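# Verkwood sorting room gets its first robot arm

3 December 2023 — The recycling firm Prokholm has put a robot arm to work at its Verkwood site.

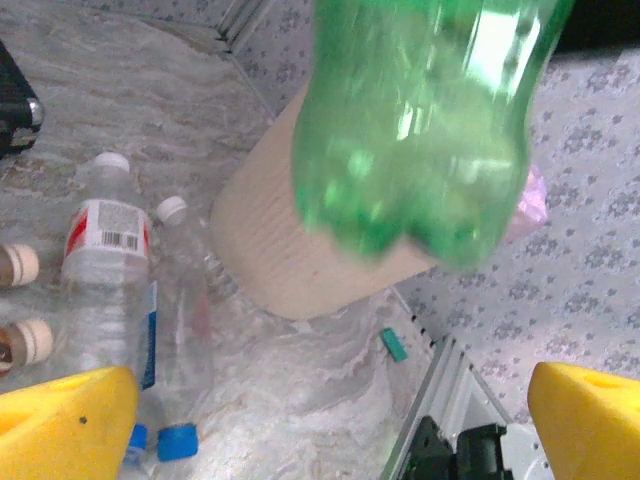 ## What changes for the staff

The arm sorts plastic bottles, both green and clear ones. Until November this was done by hand by a team of 6 people. All of them keep their jobs, the firm says, but the work is different now. Two stay near the arm and take out the pieces it cannot hold. The others moved to the baling hall and to the Llewellyn depot.

In its first week the arm sorted 811 bottles, and 94 had to be picked again by a person. Workers say that their backs hurt less, but the shifts feel longer — there is less talking when only two stand in the room.

Prokholm will decide on a second arm after the staff meeting at Llewellyn.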